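Visit report: Povberg reception and registration center

The center at Povberg opened its doors to outside observers for part of a day in September. I attended with a group from the Undthorpe monitoring network. The notes below cover registration, accommodation, transport and the complaints procedure. Legal decisions on asylum claims are made elsewhere and were outside the scope of the visit.

Povberg is a first-stage facility. People who cross the border on foot or are taken off freight trains on the Lasetti line are brought here by bus, registered, screened for medical needs and moved on to longer-term housing. The target for the whole sequence is 72 hours from arrival to departure. The center has a planned capacity of 500 and was built on the site of a former customs yard, which explains the wide truck lanes and the distance between buildings.

Visitors were signed in at the east gate at 9:30 a.m., had their bags checked and were asked to leave phones in lockers. The opening briefing was given by Florin Moldovan, who has run intake operations since the site changed over from tents to prefabricated units. He spoke for most of an hour and took questions as they came. 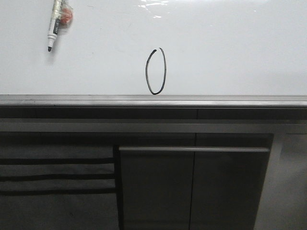 The daily operating cycle is built on three counts: people on site at 6 a.m., confirmed departures by noon, and expected arrivals by evening. The third count is the weak one. Border police send an estimate in the early afternoon, but it is often revised after dark, when the buses are already on the road. Moldovan went through the revision procedure without slides. The whiteboard was largely blank, with a marker hanging on it tip down, and I would have preferred to see the procedure drawn out. As I understood it, any upward revision of more than one busload triggers a call to the Buchanan overflow site, which must answer within 30 minutes. If Buchanan declines, the duty manager may open the sports hall on his or her own authority for one night only.

I asked how often the sports hall had been used since the start of summer. The answer was "several times," with a promise to send the log.

Registration

Registration takes place in a long single-story unit with separate entry and exit doors. The steps run in fixed order: wristband, property receipt, basic identity form, photograph, fingerprints, medical triage. Families are kept together on one form number with a letter suffix for each member. Unaccompanied minors leave the line after the wristband and go to a separate office.

The stated processing time is 20 minutes per adult once a person is at the desk. The waiting time before the desk is not recorded. This is a gap in the data that the Undthorpe network raised last year, and it is still open. Without a time stamp at the gate, the 72-hour figure is counted from the wristband, so a person who has spent half a night on a bus in the yard does not yet exist in the system.

Interpretation is by phone for most languages. Arabic and Farsi are covered in person during the day shift. At night the phone service covers everything, and the staff we spoke to described the connection as adequate for the identity form and poor for triage. Triage uses a printed card with symbols as a fallback. The card is available in a good range of languages, though the Pashto version was out of stock.
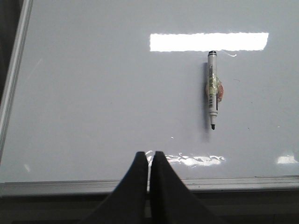 Accommodation

Sleeping units hold six or eight beds. Single men, families and single women are in separate blocks, each with its own wash unit. Lighting on the path between the women's block and its wash unit was upgraded in spring. We walked the path and found the lamps evenly spaced, but could not judge the light level in daylight.

On the morning of the visit the center held 114 people, well under capacity. Management attributed this to lower rail traffic on the Lasetti line during track work. Observers should be careful about drawing conclusions from conditions on a quiet day. Hot water, meal lines and laundry turnaround were all acceptable, and all of them depend directly on headcount.

Heating is electric. The units were not designed for winter use when delivered and have since had insulation panels added to the north walls. No indoor temperature readings are kept.

Transport onward

Departures are by contracted bus, normally in the late morning. Each passenger is supposed to receive a sheet giving the destination, travel time and the phone number of the receiving site. We were shown the sheet. It is clear and short. We were also shown the contract terms, under which the bus company must provide water and one stop for any trip over three hours.

The final part of the visit was a discussion period on the proposed rule that would allow Povberg to hold people past the target when no onward place is available. Management's position is that the rule would put existing practice on a legal footing. 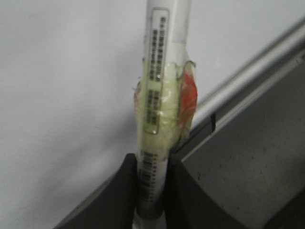
Marion Tennant disagreed with that reading. She said the draft sets no upper limit, that a target with no limit behind it cannot be enforced by anyone inside the building, and that she had seen the same wording used at another site to keep families for weeks in units meant for three nights. She asked for a hard stop to be written into the text, with automatic notice to the district court.

Moldovan replied that he would not object to a limit if Buchanan were funded to take the excess. He noted that Buchanan has 500 places on paper and does not have the night staff to open all of them. The point was not resolved.

Complaints procedure

Complaints can be made on paper, in person or through the visiting legal aid desk. Boxes are placed in each block and emptied by a member of the administrative staff. 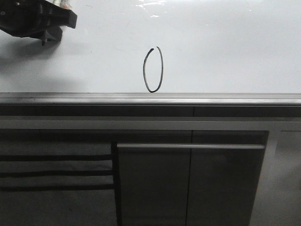

Paper complaints are then logged, translated if necessary and answered within five working days. The difficulty is plain: the answer period is longer than the stay. Most people have left by the time a reply is ready, and replies are forwarded only if the receiving site is known and the form number is legible. Management could not say what share of replies reach the person who complained.

We recommended a same-day acknowledgment, a verbal response before departure for any complaint about safety or medical care, and a monthly summary by category sent to the monitoring network. The first two were accepted in principle. The third will be referred to the ministry.

Items outstanding after the visit: the sports hall log, the gate time stamp, the restocking of the Pashto triage card, and indoor temperature readings before the cold season. A return visit has been requested for a night shift.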